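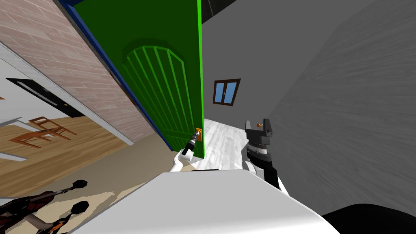 1/22 Front doors in Arrieta Housing buildings: what residents may change, what needs written approval, and how to request a repair. This thread replaces the notice posted in building lobbies in February. Please keep it for reference.

Last updated: Thursday, 4:15 p.m.

2/22 These rules cover apartment entry doors in all Arrieta Housing properties, including the Omisel buildings that joined our management last year. Street doors, basement doors and roof doors are shared property and are handled by the buildings office.

3/22 The inside face of your apartment door is yours to paint. No application is needed. Use a water-based paint and leave the hinges, the closer and the rubber seal unpainted. A seal that has been painted over must be replaced, and the resident is charged for the part.

4/22 The outside face may be painted only with written approval. Approved colors differ by building and are listed in the resident handbook. Residents of the Omisel buildings should use the list sent with their lease transfer. The older Omisel list is no longer valid.

5/22 Requests for a color outside the list are reviewed once a month. Please attach a paint chip or the maker's color number. A color name alone is not enough to review a request.

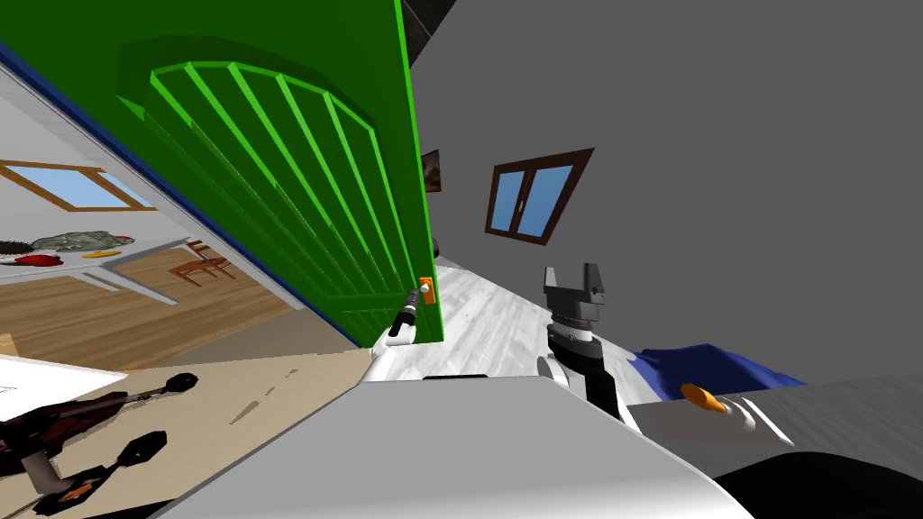 Green door with an orange handle.

6/22 Handles and knobs: residents may replace the handle on their own door with a lever or knob that fits the existing holes. Drilling new holes in the door is not permitted. Keep the original handle and return it when you move out.

7/22 Residents who have trouble gripping a round knob may ask for a lever handle at no cost. A doctor's note is not required. Mark "accessibility" on the request form and the work will be placed ahead of routine jobs.

8/22 Locks: the main lock may be changed only by our own staff or by Unditz, the contractor for lock work. A second lock may be added on the inside if it can be opened without a key from inside the apartment.

9/22 If you lose your keys, report it the same day. The first replacement set in any lease year is free. Further sets are billed at the rate shown in your handbook.

10/22 Door closers are the metal arms at the top of entry doors. They must stay connected. A door that slams or will not latch needs an adjustment, and residents should ask for one through the usual form. Please do not remove the arm or wedge the door.

11/22 Several residents have asked about mats. A mat inside the apartment is always allowed. A mat in the hallway is allowed if it lies flat and is no thicker than the gap under the door. Shoes, carts and umbrellas may not be stored in hallways.

12/22 Wreaths and signs may be hung from an over-the-door hook. Nails, screws and strong adhesives are not allowed on the outside face. Decorations must leave the apartment number and the peephole clear.
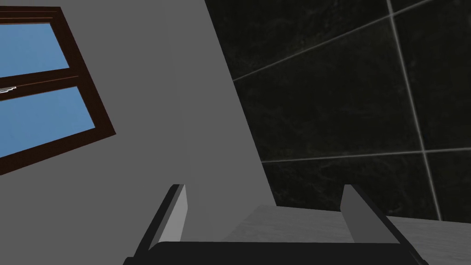
13/22 Drafts: if cold air comes in around the door, hold a strip of tissue along the edges on a windy day and note where it moves. Include that in your request. The crew will then know which length of seal to bring.

14/22 Repair requests go through Adiris, the online resident portal. Choose "Doors and locks," then the type of problem. Residents without internet access may use the paper form at the front office, which is entered into the same queue.

15/22 A door that will not lock, or that traps someone inside, is an emergency. Call the number on the back of your resident card at any hour. Do not use Adiris for emergencies, as online requests are read during office hours only.

16/22 The door renewal program continues this year. It covers 4,000 apartments and is being carried out one building at a time. Residents receive a letter before work begins in their building, with a morning or afternoon slot.
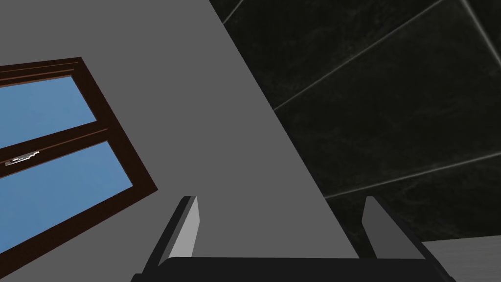

2 min read

17/22 An adult must be home for the full slot when a door is replaced. If that is not possible, residents may name a neighbor in writing. Please clear the entryway of furniture and keep pets in another room until the crew has left.

18/22 New doors come with new keys. Old keys should be handed to the crew, who will give you a receipt. Fobs for the street door are not affected by the renewal program and should be kept.

19/22 Residents who paid for their own approved door before the program began may apply for a credit of up to $1,000. The application needs the original invoice and the approval letter. Credits are applied to rent and are not paid in cash.

20/22 Questions on approvals and colors go to Vega Sotomayor, Resident Services. Questions on the renewal schedule and credits go to Leandro Carretero, Building Works. Both can be reached through the front office or by message in Adiris.

21/22 Correction to the lobby notice: it stated that hallway mats were banned in all buildings. That was an error. The rule in post 11 applies. Residents who received a warning letter about a flat mat may disregard it.

22/22 Printed copies of these rules are available at the front office in English and Spanish. Large-print copies can be requested by phone and will be sent by mail. Replies to this thread are read on working days, and account matters should be sent by private message.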